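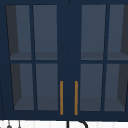
Skekex teaches its planner to open one door at a time

January 20, 2023

Prokthorpe – The kitchen cabinet has been defeating household robots for years, and the people at Skekex would like it known that they have now made some progress against it. Release 16 of the company's motion planning software went out to customers this week, and the headline feature is the ability to open one half of a double-door cabinet without also trying to open the other half.

If that doesn't sound like much of a headline, you have probably never watched a planner deal with two handles mounted a couple of fingers' width apart. Earlier versions of the software tended to see a pair of bar handles in the middle of a cabinet as a single generous handle, close around both, and pull. The doors, being doors, swung in opposite directions. The planner then reported a hinge fault and asked for a human.

"It was very polite about it," said Ching-wen Siu, who leads the perception side of the work. "It would log that the cabinet was defective. We had months of logs saying that all the cabinets were defective."

The trouble starts with perception. Skekex trains and tests in simulated kitchens, and its renderer builds them by the drawerful: navy wall cabinets with brass-colored bars, glass fronts, solid fronts, handles high, handles low. Glass turned out to be the mean one. A door with panes in it gives the segmentation network a lot of edges to chew on, and the strips between the panes look a good deal like the strip between the doors. The old model would now and then decide that a two-door cabinet was a four-door cabinet, or a window.

It also had opinions about what was behind the glass. Given a clear view of a shelf, the task planner liked to skip the opening step altogether and send the arm straight for the shelf, on the reasonable grounds that it could see it. In simulation this costs nothing but pride. The collision checker now treats every pane as a wall, whatever the depth estimate has to say on the subject, and Siu's group considers the matter closed.

The new release splits the job in 2. A first pass looks for the seam where the doors meet and assigns each handle to the door on its own side. Only then does a second pass guess at the hinge, which it places on the edge farthest from the handle until something proves otherwise. The guess is tested with a small tug. If the door moves along the expected arc, the controller carries on. If it doesn't, the arm lets go, revises the hinge estimate and tries again, up to a limit set by the user.

On the company's own benchmark, which is made up of 978 simulated cabinets and has been reviewed by Skekex and by nobody else, the success rate for opening a named door went up to nearly 100 percent. The company did not give a figure for the previous release. Asked for one, Siu said it was lower.

What happens below the cabinet is another matter. Wall cabinets have a habit of hanging over sinks and counters, and sinks and counters have a habit of growing tall things. A faucet that curves up toward the bottom of the door is no obstacle to the door, but it's very much an obstacle to a forearm coming in from underneath, and bar handles set low on the door invite exactly that approach. The planner now prefers to come at low handles from the front, with the elbow out to the side, a posture one tester likened to somebody trying to get past a neighbor in a theater row.

Kauko Pesonen, who runs the robotics group at Leung, a maker of service arms that licenses the software, has had the release on his test bench since September in one form or another. He is cautiously pleased.

"The seam detection works. I'll give them that, and I don't give them much," Pesonen said. "My complaint is that it opens the left door when you haven't told it which. Always the left. We asked whether there was a reason and they said the left one comes first in the list."

There is now a setting for this. It's called door_preference, and it defaults to left.

Pesonen would also like the tug test to be gentler. Real cabinets, he points out, come with sticky paint, magnetic catches and those plastic child locks that beat most adults, and a small tug in simulation has a way of becoming a hearty one on hardware. Skekex says the force limit can be set per door and that a better default is on the way. Pesonen has set his own and isn't waiting.

Users of the older scripting interface should read the notes before they update. The open_cabinet call still works but now insists on a door name, and will stop with an error if it doesn't get one. The error message has been rewritten and no longer blames the cabinet. Scene files from the previous release load as they are, although glass panes need to be tagged again if anyone tagged them by hand, and Siu is sorry about that.

A rival toolkit, Okby, has handled paired doors for a while by asking the operator to click on the handle, a method that Skekex people describe as cheating and that Okby users describe as working. A plugin that lets the two exchange cabinet models is in testing. It imports doors correctly and, for the moment, mirrors the handles.

Closing the doors again is planned for the next release. For now the software can push a door most of the way and will then announce that the cabinet is shut, with a tolerance that Siu describes as "under review."

The update is free to current license holders. Sliding doors are not supported.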